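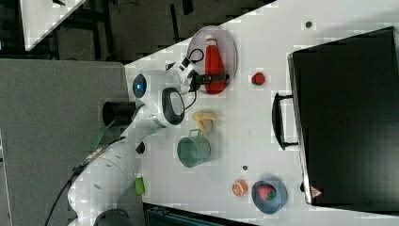

Fig. 1. White tabletop, gray floor, small areas of bright green and blue.

Painting from Life, Unit 3: White, Gray, and the Colors Next Door
Gwenllian Ifans, Flalholm Evening School
Notes to go with the talk. Bring them to the studio, they can get paint on them.

Where we left off

Last time we mixed 14 grays from one blue and one orange, and I loved how different everyone's sheets were! Keep that sheet. You will want it next to your palette tonight, because almost everything we call white in a painting is really one of those grays with a lot of white stirred in.

Local color and seen color

Local color is the color you would name if someone asked you in the dark. The egg is white, the lemon is yellow. Seen color is what reaches your eye right now, in this room, under this lamp. A white egg on a red cloth picks up red along its underside. Move it to a green cloth and the same part goes faintly green, and it's such a treat to watch happen that I still do it at breakfast.

Beginners paint local color and then wonder why the egg looks like a paper cutout. The fix is slow looking. Squint until the detail goes, then compare one patch with the patch beside it. Is it lighter or darker? Warmer or cooler? Ask about light and dark first. If the values are right you can be pretty wild with the color and the egg will still sit on the table.

Warm light, cool shadow (most of the time)

Under an ordinary yellowish bulb, shadows tend to look bluish. Near a north window it flips: the light is cool and the shadows look warmer, sometimes almost brown. There are plenty of exceptions, and a bright wall nearby will upset the whole thing, so use the rule to get started and then trust your eye.

Simultaneous contrast

A long name for something you already know from getting dressed. Any color pushes its neighbor toward its opposite. A plain gray beside a strong red looks a little green. Put the very same gray beside green and it looks pink! You can't turn this off by knowing about it, which I find wonderful. In practice it means you should never judge a mixture on the palette alone. Put a dab on the canvas, beside the colors it has to live with, and decide there.

It also means that a tiny spot of strong color goes a very long way in a pale picture. If you have painted a whole table of whites and soft grays, one lemon seed of pure yellow will pull the eye from across the room. Save those spots for near the end.

About your whites

Titanium white is strong and a bit cold. It covers well and takes over a mixture quickly, so add it in small amounts. Zinc white is more see-through and gentler, lovely for tinting, but thick layers of it in oil can turn brittle. For this unit titanium is plenty.

Studio exercise

Set up 3 white things on white paper: an egg, a cup, a folded napkin, whatever you have. One lamp from the side.
Paint them small, no bigger than a postcard, using 2 colors plus white. Blue and orange again, or try violet and yellow.
Leave pure white off the canvas until the last 19 minutes. Then use it once, on the brightest place you can find.
Swap the paper underneath for a colored sheet and make a second study. Keep the lamp exactly where it was.

Pin both studies up side by side, with your gray sheet underneath. We start the next session at the wall.

For next time

Find a white building and look at it early in the morning and again near sunset. Write down the colors in plain words ("weak tea," "inside of a shell"). Color names from the tube don't count!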